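Pluslow opens second picking station in Cakdale, adds household items to its example set

Pluslow has put a second robot arm to work at its Cakdale shop, where the company is building a library of recorded grasps for its bin-picking software. The station began regular shifts in October and runs during the day alongside the first one.

The software, called Dristadix, learns to pick up objects from examples. Each example is one try: the arm goes into a bin, closes its fingers on something, lifts, and either carries the item to a second bin or fails to. The attempt is stored along with the camera view, the position of the arm and the opening of the fingers. Failed tries are kept too, and are marked as failures.

Until this fall the Cakdale set was made up mostly of boxes, bottles and small packaged goods. Those were the items Pluslow's first customers asked for, and they are easy to buy in quantity. Shahnaz Ranasinghe, who runs data work at the shop, said the software did well on them and poorly on nearly everything else.

"It had learned that things have flat sides," Ranasinghe said. "You give it a sock and it goes looking for the edge of the box."

The new list has 474 objects. It includes stuffed toys, kitchen tools, brushes, sponges, cups, rope, shoes and pieces of clothing. Most came from thrift stores near the shop. Staff members brought in others from home, and a few were bought new when a particular shape was missing.

Objects go into the bin in small mixed groups. An operator draws the group from a printed list, tips the items in, and starts the run. The list is shuffled each morning so that the same things don't keep turning up together. Items are not arranged by hand, except when one lands outside the bin.

The mixing matters to the people who train the software. A cup on a bare floor is a fairly simple pick. A cup lying against a brush is harder, and the fingers have to come in from a direction that clears both. Soft items raise a different problem: they give when squeezed, so the reading from the fingers can look like a good grip when there is only a pinch of fabric between them.

Bins are fixed to the table with clamps. During early runs at the first station the bin crept across the tabletop whenever the arm pushed against a wall, and a week of recordings had to be thrown out when the stored bin position no longer matched the real one. Operators now check the clamps at the start of each shift and again after lunch. 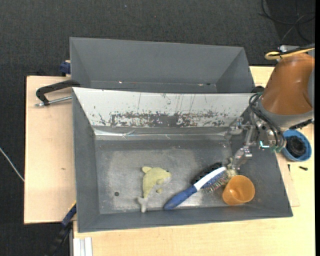

How the examples are gathered

Two kinds of runs are recorded. In the first, a person steers the arm from a desk nearby, using a handheld controller, and picks the items one after another. In the second, Dristadix chooses the grasp on its own and the operator only watches, with a stop button in reach. Steered runs are slower and cost more in wages, but Ranasinghe said they are still needed for any object the software has not handled before.

A run ends when the bin is empty or when the arm has missed 8 times in a row. Whatever is left is taken out by hand and noted on the run sheet. Objects that are left behind often are moved to a separate list for steered picking.

Each recording is then looked over by a reviewer, who confirms that the label is right. The most common mistake is a grasp marked as good when the item slipped out over the second bin and happened to fall inside. The company counts those as failures. Another frequent one is a double pick, where the fingers come up holding two items. Those get a label of their own and are left out of training for now.

The review work is shared with Amarasinghe, a labeling firm that has handled recordings from the first station since it opened. Its reviewers see only the camera clips and the finger readings. They do not see what the operator wrote on the run sheet, and when the two disagree the clip goes back to Cakdale for a final decision.

Wear on the equipment

Bins and fingers are treated as supplies at the shop. The fingers scrape the walls when an item sits close to the side, and the marks build up over months of use. Ranasinghe said the company considered swapping bins more often to keep the camera views clean, then decided against it.

"Customers have scratched bins," she said. "If we only show it new ones, it's going to see a scratch out there and think it's an object."

For the same reason, lighting at the two stations is not matched. The first sits near a window and the second is farther back in the building. The change in daylight over a shift shows up in the recordings, and the training team asked that it be left alone.

Finger pads are replaced when they no longer hold a test block through a full lift. Cable checks are done at the end of the day, with the arm powered down.

Next steps

Pluslow plans to keep both stations on the household list through the winter. After that, the first will go back to packaged goods, using items picked by a customer that the company did not name. The second will stay on mixed objects.

A new version of Dristadix trained on the larger set is being tested in Cakdale on items held out of the recordings. Pluslow has not released results and did not give a date for the update to reach customers.

The company is also hiring operators for an evening shift. No robotics background is required, and training takes place at the shop. Applications are being taken at the front office.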